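4.3 Running the two-bin sorting evaluation

Follow these steps to repeat the sorting result given in the Dirkside report. The task is run in simulation, with both arms of the Hauser model and one policy checkpoint. Read section 4.2 first if you have not yet installed the Catside scene pack.

1. Open the Catside launcher and load the scene called two_bin_sort.

2. Set the random seed to 19. Any other seed gives a valid run, but the starting positions will differ from those used for the published figures.

3. Load the checkpoint you want to test. Both arms are driven by the same network, so there is only one file to select.

4. Set the number of episodes to 50 and the step limit to 2000.

5. Press Start and leave the viewer open for the first episode.

Note: In this guide, left and right always mean the robot's own left and right. The default viewer looks at the table from the opposite side, so the right arm shows on the left of your screen.

Each container belongs in one of the two bins. The log keeps a separate state for each arm, and the two states will often differ at any given step. One arm may be holding a container on the table while the other has already reached its bin. 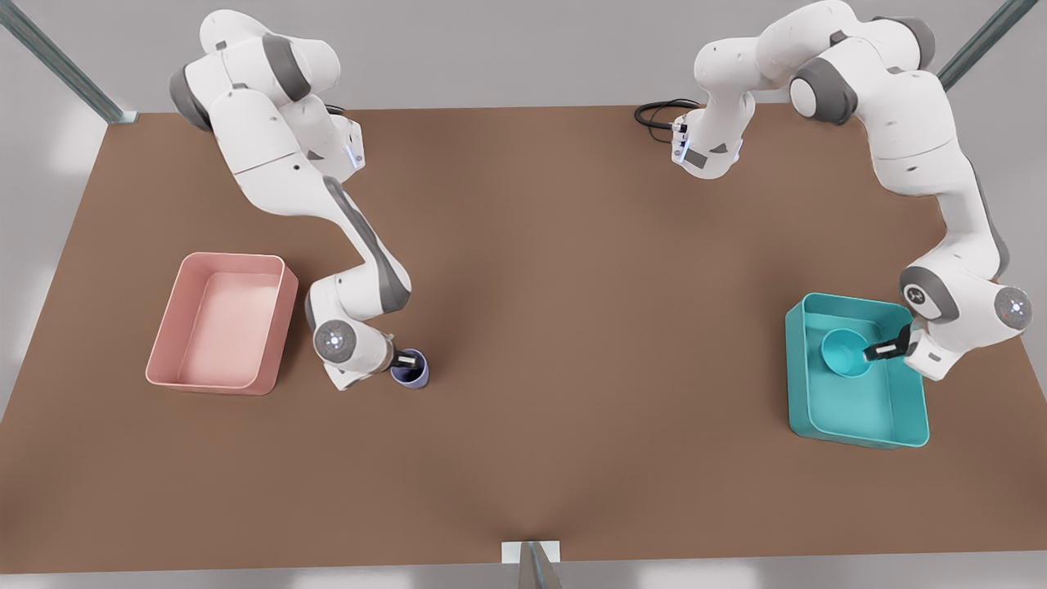 Page 182

With the viewer paused at a point like this, check the state panel against what you see. The purple cup is upright on the table between the right gripper's fingers, and the pink bin is still empty, so the right arm must not be logged as "placed". The teal bowl is inside the teal bin with the left gripper touching its edge. It counts as placed only when the fingers have opened and moved clear.

6. If the panel and the viewer disagree, stop the run and reload the scene – do not edit the log by hand.

7. When the last episode ends, choose Export and save the results file next to the checkpoint.

Caution: Do not move the bins during a run. The scoring regions are fixed when the scene loads and will not follow them.

Note: A tilted container inside the bin is scored as a success. Earlier versions of the script rejected these, and scores from them should not be compared with the current ones. Socorro Mamani's note on the change is in the Lomberg archive, together with the old script.

8. Run the export through the summary tool. It reports success for the right arm, the left arm and both together. Quote the combined figure as the main result – the single-arm figures are there to help you find faults.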